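Block Table: the gallery

Posted 2025-03-14 by Su-bin Do

Quick page, putting this up before I lose the afternoon. Alphabet blocks, plus the notes that go with them. Captions are short. Will fix typos later (probably).

For anyone new: the toy table is the dark wood one at the Zustalbridge reading room, and the blocks are the old wooden letter ones. Letters on some faces, little line drawings on others. They came to us in December in a Dositz shoe box from the Christodoulou family, who had them through two kids and an attic. Thank you again!! The box has since given up. They now live in a Jumar tin with a lid that sticks.

No order to any of this. Scroll down.

H over O

Blue H, yellow O, corner to corner more or less. Stripes inside the H and behind the O, which I like a lot. Off to the right an X, just thin red-brown lines on the bare wood, no thick border on that face. The table is shiny enough to get a big pale streak of light across it.

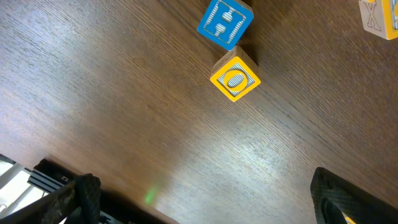

Out on the table

The big spread. Green R near the front, blue L next to it with a leaf on the side. An umbrella. A P further back, a Z as well. Green, blue, yellow and a pinky red for the borders, light wood everywhere else. My favorite kind of mess, and the one that makes the grown-ups sit down too. 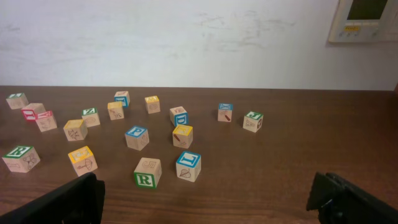

Anyway, spelling. You get a few good words and then you're stuck, that is how it goes with letter blocks. The kids don't mind. They go straight to made-up words, and then somebody has to decide what the word means, and that can eat up a whole morning. We had a long fight in December over whether "zop" is an animal or a kind of soup. Still open. The soup side is louder.

The little ones skip the letters and go for the drawings. Fine by me. Pick a drawing, say what it is, say what it's for, pass it on. Leaf and umbrella are easy. Some of the others are harder to read and you get very good answers. Leave those alone, don't correct them. I wrote that on the card in the tin and it keeps falling out so I'm writing it here to.

Stuff people asked

Can we borrow them? Yes. Write the tin down in the blue notebook by the door, the one with the shelf list. The tin is item 3171. Not the puzzle next to it, that one has its own number and a missing corner.

How long? 6 days. If nobody else has asked for it, keep it longer, just tell me.

What ages? We say 3 and up but really it's whoever is past the chewing stage. My uncle played for an hour.

Are there more sets? Not right now. There's a plain one without letters that a school lent us and wants back. I've been looking for a second letter set, same size, with drawings. Plenty of new ones around, but they tend to be smaller and stack badly with these. If you have a bag of them in a closet, please bring it by. Odd letters very welcome, vowels most of all.

Is there a printed list of the letters? No. There was one in the box, in pencil, half of it rubbed off. I started copying it out and got pulled away to fix the heater. If you want to make a proper one, sit down with the tin some quiet afternoon and I'll bring you tea.

Cleaning

Damp cloth, wipe, dry cloth, leave them out on a towel overnight. Don't soak them. Don't put them in the dishwasher, and yes I'm saying that for a reason, and yes it was me, a different set, years ago. The borders are raised so crumbs get in along the edge. An old soft toothbrush does it. No spray on the colored parts please.

Splinters: haven't had one yet. If you find a rough corner put the block on my desk with a sticky note and I'll take the sandpaper to it.

Games that have worked

Longest row without two of the same color touching. Sounds easy, gets mean near the end.

Towers, obviously. On the rug and not on the table, the noise goes right through the wall to the people reading.

Post office. Each kid gets a letter, the rest go out on the table, and you deliver words to each other. Rules change every time. I've stopped trying to write them down.

Story line. Put 6 blocks in a row with the drawings facing you and tell it left to right. The bigger kids like to swap one block in the middle when the teller isn't looking and then you just have to deal with it. Works in any language, we had two going at once last month and both ended in a flood.

Memory. Somebody takes one block away and hides it, the rest guess. Start with a small group of blocks or it gets silly.

Putting away

Letters up or letters down, don't care, as long as the lid shuts. Check under the radiator and behind the low bench before you go. The tin goes on the bottom shelf where small people can reach it. If it's heavy, two people.

Room stuff, while I'm here

The reading room opens at 900 on the door code panel now, the old code is gone. Ask me if it doesn't take. Window on the street side is stuck again so use the other one. Coffee money in the jar, the jar has moved next to the sink.

I'll add more pictures as I get to them. The puzzles are next, then the felt board if I can find all the felt. If you have good ones of the toy table send them over, tell me if you want your name on them or not.

Back to the heater.

Su-bin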